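4.2 Connecting a desk telephone to the Finda adapter

Before you start, please switch off the adapter and wait 3 minutes.

1. Push the line cable into port 2 of the adapter until you hear a click.
2. Connect the other end to the wall socket. The cable must not be longer than 100 feet.
3. Switch on the adapter. The green light blinks first, then it stays on.
4. Lift the handset and listen for the dial tone.
5. Dial 727 to start the line test. A voice will tell you the result.

Note: If there is no dial tone, check both ends of the coiled cord - one end is often not fully inside.

Caution: Do not connect the adapter to an office switchboard line. This can damage the adapter, and such damage is not covered by the Zaltness warranty.

6. When the test is finished, put the handset back on the telephone. The line stays busy if the handset is not placed correctly.

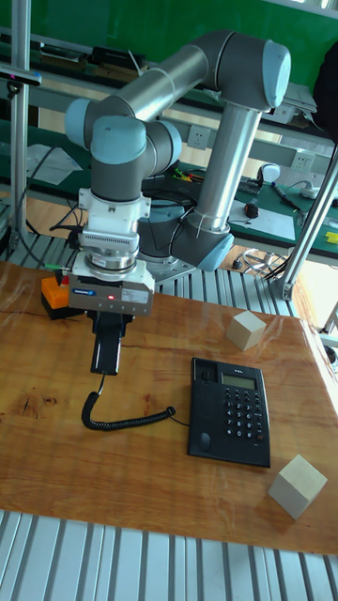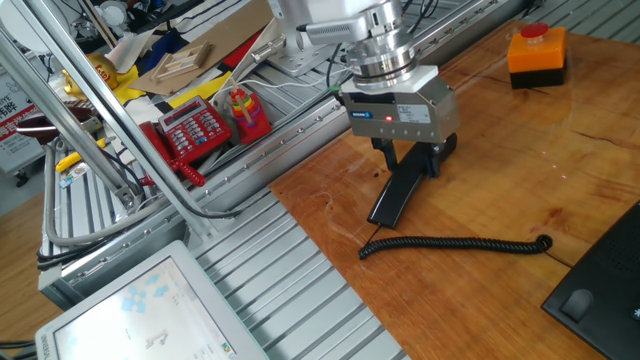 Desk telephone with the handset lifted and the coiled cord attached.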